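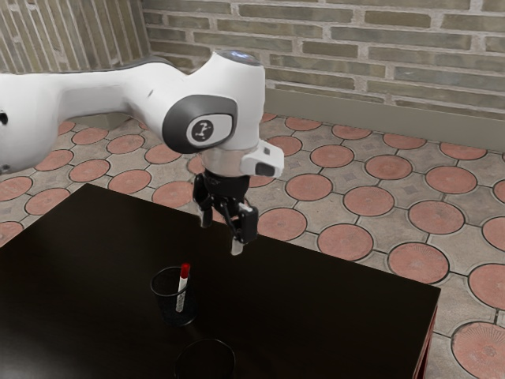

**kellertür_07** schrieb am 1. Juni 2020:

Ich will unsere Küchenfronten lackieren und glaube inzwischen keinem Hersteller mehr ein Wort. Auf der Dose von Baert steht »schleiffrei auf allen Untergründen«, und das kann doch nicht stimmen. Die Fronten sind Brevby, Folie auf Spanplatte, Eiche hell, und ich kann sie nicht mehr sehen. Vorstellen tue ich mir weiß glänzend mit einem dunkelgrauen Band entlang der Oberkante, so wie bei dem langen Armteil oben. Die Dose kostet 83 Euro, laut Etikett reicht sie für die ganze Küche, auch das glaube ich erst, wenn ich es gesehen habe. Hat jemand das Zeug länger als einen Winter auf den Türen gehabt? Bitte keine Antworten von Leuten, die gestern fertig geworden sind und jetzt begeistert sind.

---

**Falzbein**:

Schleiffrei heißt, dass der Hersteller nicht geschliffen hat. Auf Folie hält ohne Anschliff gar nichts, Punkt. Feines Vlies, entfetten, Haftgrund, nochmal drüber, dann Lack. Wir haben mit Zultum grundiert, das stinkt, aber klebt.

Und Hochglanz mit der Rolle kannst du vergessen. Wird Orangenhaut.

---

**M_Rademann**:

> Auf Folie hält ohne Anschliff gar nichts, Punkt.

Das stimmt so pauschal nicht. Bei mir sind zwei Schubladen ungeschliffen lackiert, weil ich keine Lust mehr hatte, und die sehen genauso aus wie der Rest. Ist allerdings der Schrank mit den Backblechen, da geht kaum einer dran.

---

**Falzbein**:

Na also. Lackier mal den Mülleimerauszug ungeschliffen und melde dich dann wieder.

---

**eleni.p**:

Ich arbeite in einer Lackiererei und würde erst mal was ganz anderes fragen: Löst sich die Folie schon irgendwo? Meistens neben dem Backofen und über dem Geschirrspüler. Wenn ja, ist die Diskussion über den Lack zweitrangig, der geht dann mitsamt der Folie ab. Mit dem Fingernagel an der Unterkante probieren.

Zum Glanz: Jede Delle, jedes Staubkorn, jeder Ansatz ist zu sehen. Kunden kommen zu uns mit Bildern von glattem, glänzendem Weiß und haben zu Hause Fronten mit Holzmaserung in der Folie. Die Maserung bleibt. Die drückt durch zwei Schichten Lack durch und durch drei auch. Seidenmatt verzeiht da viel mehr.

Grüße
Eleni Pavlović

---

**kellertür_07**:

Unterkante über dem Spüler: ja, löst sich. Ungefähr daumenbreit. Hatte ich bisher für Schmutz gehalten.

Maserung ist auch drin, aber nur ganz leicht. Seidenmatt will ich eigentlich nicht, das hat inzwischen jeder, und meine Schwägerin sagt, auf ihrem sieht man jeden Fettfinger.

---

**Falzbein**:

Auf Glanz sieht man die auch. Man kriegt sie nur leichter weg.

---

**salamatu_a**:

Ich habe im April vor einem Jahr genau das gemacht, weiß glänzend, Baert, sechs Türen und die Schubladen. Also ja, länger als ein Winter. Die Flächen sind gut. Die Kanten um die Griffe sind nach und nach gelblich geworden und an der Spülentür ist unten der Lack ab, da sieht man wieder Buche. Geschliffen hatte ich mit 110er, das war viel zu grob und man sieht die Riefen bei Gegenlicht bis heute. Bitte feiner nehmen.

Die eine Dose hat übrigens nicht gereicht. Die zweite war minimal anders im Ton, auf den Schubladen fällt es mir auf, meinem Mann nicht.

Salamatu Anozie

---

**M_Rademann**:

Gelblich nach einem Jahr klingt nach lösemittelhaltig. Steht bei Baert »Aqua« drauf oder nicht? Gibt beides, die Dosen sehen fast gleich aus.

---

**salamatu_a**:

Muss ich im Keller nachsehen. Ich meine, ohne Aqua.

---

**kellertür_07**:

Auf meiner steht auch kein Aqua. Zurückgeben geht noch, der Markt in Cendport ist da kulant – sagt zumindest der Kassenzettel.

Und das Band in Dunkelgrau? Abkleben oder lieber eine Leiste aufsetzen?

---

**eleni.p**:

Abkleben, aber erst, wenn das Weiß richtig durchgehärtet ist. Trocken ist es am nächsten Tag, hart noch lange nicht. Wer zu früh klebt, zieht sich das Weiß in Streifen runter. Den Rand vom Band zuerst nochmal mit Weiß überstreichen, dann läuft das Grau nicht drunter.

Ich würde es trotzdem lassen. An der Oberkante der Unterschränke tropft alles runter, was auf der Arbeitsplatte steht.

---

**Falzbein**:

Neue Fronten kaufen. Hat hier noch keiner gesagt.

---

**kellertür_07**:

Habe ich angefragt. Den Preis schreibe ich hier nicht hin.

Ich nehme jetzt eine Tür, die über dem Kühlschrank, und mache die eine Hälfte geschliffen und die andere nach Dosenanleitung. Dann Wasserkocher drunter, jeden Tag. Ich tippe auf Blasen in beiden Hälften.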